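Review: Bomside two-arm recording kit, three months on the bench

We bought the Bomside kit to gather examples for a desk-tidying policy. It ships as two arms, mounts, a head camera and the Giltmont recording software. Since then we have logged 1,348 episodes, of which 438 were thrown out in review.

Setup

The arms bolt down without trouble. Calibration takes one pass per arm and held through most weeks. The manual skips cable routing entirely. Leave slack at the wrists, or the last joint loses range before the software reports a limit.

Recording

Our main task uses a closed laptop, a tablet, a phone and a mouse, with a desk lamp switched on. Start positions are changed by hand between episodes. The head camera covers both wrists and the objects in one view, but its auto exposure is weak. Lamp glare on a silver lid washes out half of it, and the exposure lock in Giltmont did not help much. We kept those episodes and tagged them.
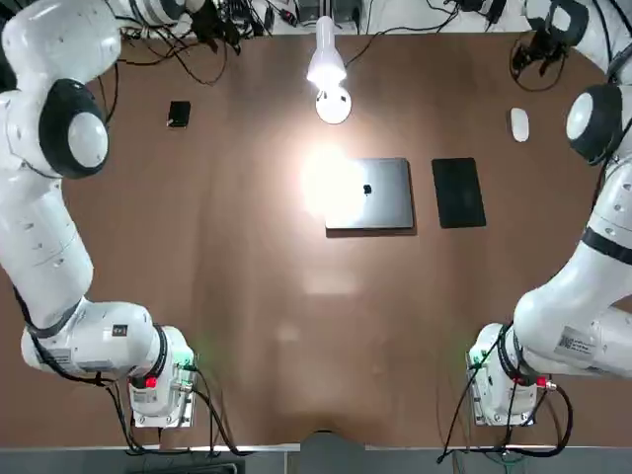 Software

Giltmont saves joint states and video with a shared clock. Drift was small enough to ignore. Export slows badly past 1,000 episodes in one project, so split early. Tags can be edited in bulk, but undo covers only the last change.

Verdict

Good arms, average camera, software that needs another release. Three out of five. Labs already using Schwerdtfeger mounts will need the adapter plate, sold separately.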